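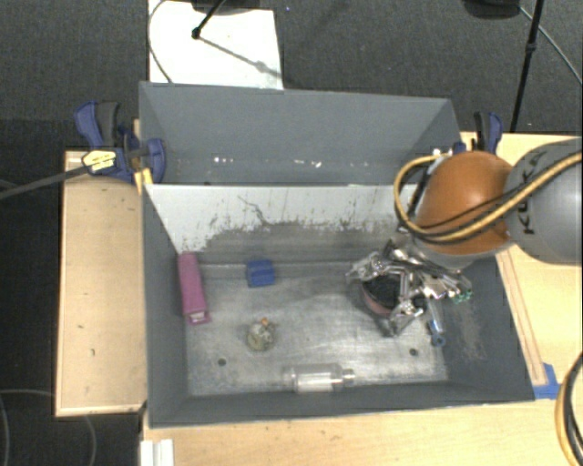
**Deposit rules for reusable totes, Kellemham branch**

**sostard_desk** — 2 January 2023
Members are reminded that the deposit on each shared tote will rise from 3 to 6 dollars. The new amount applies to all loans made at the Kellemham and Vonia branches. Existing loans are not affected.

**orchard143**
Please confirm whether a worn tote will be treated as damaged. The posted policy refers only to "good condition."

**sostard_desk**
Surface wear is accepted. Deposits are withheld for cracks, missing handles or non-return.

**vonia_member**
I must object. Small households borrow one tote at a time, but our food club borrows 80 each June. Doubling the deposit places the burden on groups that have always returned their stock.

**orchard143**
I do not agree. Groups may apply for a waiver under section 6.

**vonia_member**
Section 6 covers schools only — please read it again.

**sostard_desk**
The member from Vonia is correct. Requests from food clubs may be sent to the desk in writing.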